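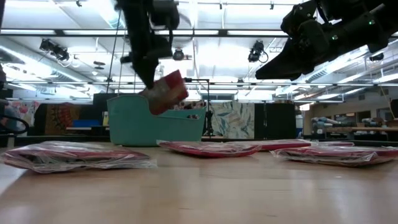 Photo: Eilidh Pollock

Pantry shelves move to Busteck Hall

11/06/2018

The Umthorpe food pantry has left the church basement and now runs out of the side room at Busteck Hall. The entrance is on the parking lot side, through the green door. There is a ramp, and the bus stops across the street.

Hours are the same as before. You do not need an appointment, and you do not need to bring proof of address after your first visit. If you have a pantry card from the old site, keep using it. Cards issued before February will be swapped for new ones at the desk the next time you come in.

The new room has more shelf space but a smaller refrigerator, so we can take fewer eggs and less milk than we used to. Fresh produce comes from Pringle Farm and goes out the same day. A second refrigerator is on order. Until it is delivered, please call before dropping off anything that has to be kept cold.

Shelf items are always welcome. At the moment we are low on canned fish, peanut butter, cooking oil, rice in small bags, and baby cereal. We have plenty of pasta and canned corn. Please check dates before you donate, and leave out anything in glass if you can, as the floor is concrete and we have lost several jars of sauce already.

Drop-off bins are at the library, the hardware store on Fuvby Road, and the front hall of the elementary school. The one at the post office has been taken out. Bins are emptied 2 times a week. Pet food can go in any of them, but household cleaners should be handed in at the hall and kept apart from food.

The pantry gave out 1,443 bags of groceries over the past year. The winter fund stands at $500 and will go toward holiday boxes. Up to 31 households can be signed up for a box this year, and the sheet is at the desk. Families with school-age children go first, then anyone over 65 living alone.

Archie Forsyth is looking for drivers with a pickup or a van for the Pringle run, which takes most of a morning. Leave your name and number for him at the hall.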